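Catalogue > Bureau et toilette > Pots et gobelets

Accueil | Nouveautés | Commandes | Contact

Gobelet de rangement Laltell – réf. 646

La maison Marsden propose ce gobelet en céramique crème, destiné aux pinceaux de maquillage comme aux crayons. Il convient à la coiffeuse et au bureau. 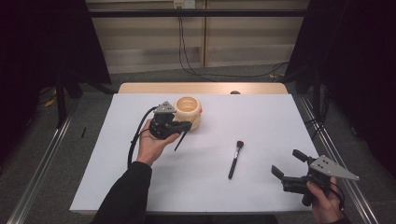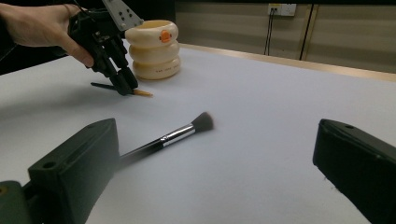
Gobelet Laltell, ton crème, présenté avec un pinceau à manche noir.

Le corps du gobelet se compose de trois anneaux arrondis superposés ; un petit motif orangé orne le côté. L'ouverture, large, reçoit les manches de toutes longueurs. Le pinceau et le crayon ne sont pas fournis.

Expédition sous 4 jours ouvrés. Les commandes de plus de 45 pièces font l'objet d'un devis – s'adresser au service Cinum, poste 149.

Commentaires (3)

lina_b : Le fond se nettoie-t-il facilement ?

Service Cinum : Un chiffon humide suffit.

marc38 : Bien reçu. Un peu plus lourd que prévu, mais stable.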